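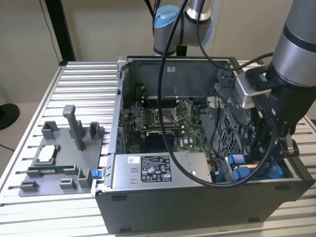

Stivovent Robotics Club
Minutes of the December Meeting

Print this page | E-mail this page

The meeting was called to order at 4 p.m. in the shop. The minutes of the November meeting were approved with one correction: the Venska entry deadline is for the written report only, and the video is due a week later.

1. Computer assembly project

The arm team reported on the desktop rebuild, which is the club's entry for the Venska student challenge. The Dell tower is on the slatted table on its side with the side panel off, and the board is being worked on without a processor in the socket. The task list for the entry is still memory, processor and drive, in that order.

Memory: The team has logged 200 attempts at seating a memory stick. The last batch went better than the first, and most of the failures came from the stick going in at a slight angle. The team will slow the final push and try again before changing anything else.

Processor: No attempts yet. Several members asked that the socket not be used for practice until there is a spare board. Agreed. The lever may be opened and closed by hand only.

Drive: The gripper can reach the drive cage, but the approach from the right leaves little room for the wrist camera. The team will try a path that comes in higher.

2. Fixture plate

The printed plate to the left of the tower was discussed. The upright post and the brackets are staying as they are. The recess for the white part is a tight fit and parts have stuck in it. The design group will print a new version with a looser recess and bring it to the next meeting. Members are reminded to save plate files in the Oren folder, with the version in the file name. Two different files are now called "plate final."

3. Cables

There was a long discussion of the cable that hangs over the open case. One proposal was to tie it back along the arm; another was to run it overhead. The overhead route was chosen by a show of hands. The work is to be done before the next round of memory attempts so the results can be compared.

4. Budget

The balance is $542. The club approved up to $20 for cable ties and clips. A request for a second used tower was tabled until the Lysenko surplus sale list comes out.

5. Shop rules

Everyone stays behind the floor tape while the arms are powered. The person at the keyboard calls out before each run. Anyone who needs to reach into the case asks for a stop first and waits for an answer. This was in the September handout, but newer members had not seen it, so it will be posted by the door.

6. Other business

The open house table needs two people for the first hour. The sign-up sheet is on the cabinet.

The written report for Venska is half done. The section on grippers is missing. Drafts go in the Oren folder by the end of the month.

The meeting adjourned at 5:10 p.m. The next meeting will be in January, same time and room.

Print this page | E-mail this page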